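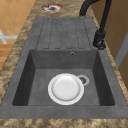

The grasp model has a new benchmark task, and it is one white plate lying flat in a sink. I used to have ambitions.

We generated 1311 simulated kitchens for this round, with the counters, taps and floor tiles shuffled in each, then trained the Mollah policy on 13 of them and on the full lot. The small set managed 3 lifts out of 100 on unseen sinks. The full set got more than half, which at Prendia counts as grounds for cake.

Most of the leftover failures are rim approaches. The policy comes in too steep, meets the basin wall and sulks there until the timeout. Randomizing the basin depth helped a bit - randomizing the colour of everything did next to nothing, and I'd spent most of March on the colour.

Next up is a wider spread of wall slopes, and then a second plate.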